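4. Washing and Storing Bedding Between Guests

Trallitville Guest Rooms, Housekeeping Guide
Revised February 11, 2018

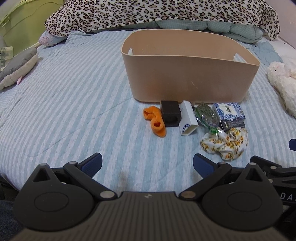

Read this section before your first changeover. It covers sheets, pillowcases, quilts, and mattress covers in both buildings. Towels are in Section 5.

4.1 Before you start

You need the linen key, a laundry bag for each room, and the changeover sheet from the office door. Open the window if the weather allows. Check the sheet for rooms marked "stay on." Those rooms get fresh pillowcases only, unless the guest has asked for more.

4.2 Stripping the bed

1. Clear anything left on the bed. Items left by a guest go to Elin Rowlands in the office, with the room number on a slip.
2. Fold the top cover toward the foot of the bed and lift it off in one piece.
3. Take off the pillowcases and turn them inside out.
4. Pull the sheets from the corners. Do not drag them across the floor.
5. Look over the mattress cover. If it is marked, wash it. If it is clean, leave it on until the monthly change.
6. Put sheets and pillowcases in the laundry bag. Carry quilts separately.

Note: Stains should be treated within the hour. Use cold water and a little dish soap, and blot. Hot water sets blood and milk stains.

4.3 Washing

1. Sort by fabric. Cotton sheets go together, and quilts go alone.
2. Fill the drum no more than three-quarters full.
3. Set sheets to the warm cycle and quilts to the gentle cycle, cold.
4. Add one measure of detergent. No fabric softener on mattress covers.
5. Start the machine and write the time on the board.

Caution: Do not put a quilt in the small washer in the Hopkin building. The load goes off balance and the machine walks away from the wall. Use the large washer, or hold the quilt for the Clomesberg pickup.

4.4 Drying

1. Shake out each piece before it goes in.
2. Dry sheets on medium. Take them out while the hems are still slightly damp if you plan to iron.
3. Dry quilts on low. Stop the dryer halfway through, turn the quilt over, and start it again.
4. Feel along the seams. If they are cool or heavy, give the quilt another 23 minutes.
5. Clean the lint screen after every load.

Caution: Never leave the building with a dryer running.

4.5 Folding and shelving

1. Fold quilts in thirds lengthwise, then in half twice.
2. Put each sheet set inside one of its own pillowcases.
3. Shelve by bed size, with the folded edge facing out.
4. Place fresh linen at the bottom of the stack and take from the top.

The upper shelf holds 8 quilts. Extra quilts go in the hall closet in a cotton bag. Do not use sealed plastic for anything that will be stored past November.

4.6 Damaged pieces

Loose stitching can usually be mended. Pin a tag at the spot and leave the piece on the sewing shelf for Lleucu Bowen. Tears longer than a hand's width go to Rhodri Watkins, who decides whether the piece is replaced. Write the item on the linen list either way.

For machine faults, see Section 7. For the pickup schedule, call the office at extension 122.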